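The Arnska Assembly Board and Rule Guide: A Review

Print this page | E-mail this review

8 July 2025

I have wanted a decent practice board for two-armed robots for longer than I care to admit, so when the Arnska set came along I cleared my calendar (well, most of an afternoon) and sat down with the rule guide first. It runs to 52 pages, and I read every one with a pot of coffee beside me. The best chapter by far covers fair trials — where parts start, who may touch the board, and when a run has to be thrown out.

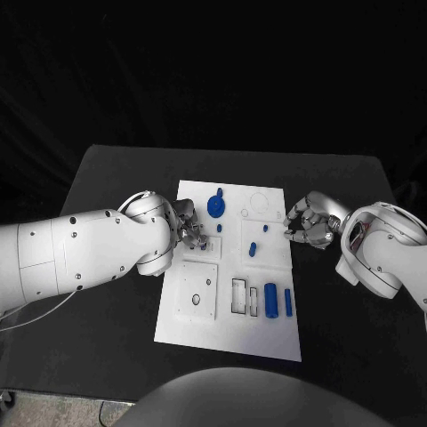
I do love that the guide wants the starting layout written down before anybody presses go. We used the Dokurier log sheets for that, and they fit nicely! The section on the idle arm is shorter than I'd like. It says to agree on a waiting position and leave it at that, and I would happily have read another page.

The blue parts against white are a kindness to tired eyes, and small pegs are a proper test for any set of metal fingers.
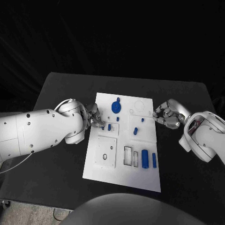
My one real grumble is with the scoring. A peg left leaning gets the same mark as one never picked up, and that feels harsh to me. Trestov's older guide gave partial credit, and I still pencil it in on my own sheets.

Four stars from me, and I'd buy it again.

Comments (2)

gearbench: We keep our runs to 16 per session. Does the guide set a limit?

marlow_k: Page 7, I think. Agree on the leaning pegs!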